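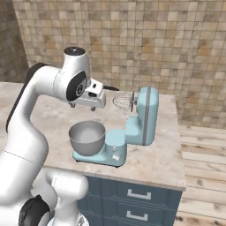 Kitchen island setup in simulation, with the arm over the counter and the mixer head raised.

Open day at Endberg: the kitchen demonstration

Endberg opened its robotics floor to visitors in October, and the kitchen demonstration ran from 10 a.m. until late afternoon. It was shown on the large screen at the end of the hall. Everything in it is simulated, from the arm to the floorboards, and the software behind it is called Avix. Notes from the day follow, for those who could not come and for those who asked for them at the door.

The mixer
The stand mixer is light blue with a tilting head, and the whisk was already attached when the session opened. Henrik Hinrichs, who built the kitchen models, started with the head up because it leaves the bowl easy to reach. The knob and the small white switch are both on the base. Several visitors asked if the arm would turn the mixer on. That was not part of the program this year.

The bowl
Stainless steel, with a rolled rim. A rim is a good place for two fingers to close, but a shiny metal surface is harder to handle in software than a matte one. Hinrichs spent most of his talk on this and ran over by 15 minutes.

The arm
White links, rounded joints and a parallel gripper with two short fingers. The model is the one Endberg uses in all of its kitchen work. Roswitha Albers explained how a motion is planned before anything moves, and why the planner has to know about the whisk as well as the bowl. A raised whisk takes up space that a person would reach around without thinking.

The room
Marble countertop, slate blue cabinet, small square tiles in beige and brown, plank floor. The surfaces can be swapped between runs. Albers showed the list of seeds used to generate the rooms, and the audience picked 2743 for the last run before lunch.

Questions from the floor
Most were about how much of this carries over to a real kitchen. Albers said some of it does and some does not – contact with thin or curved parts is still the weak point. One visitor wanted to know how long a room takes to build. Hinrichs said 3 days for the first one and much less after that.

The afternoon
The Żak team gave a short talk on gripper fingers at 2 p.m., followed by Wama on recording and replaying runs. Both sets of slides are at the front desk on request.

We had 700 visitors over the day. The kitchen demonstration will be back next October, with the drawers added if they are ready in time.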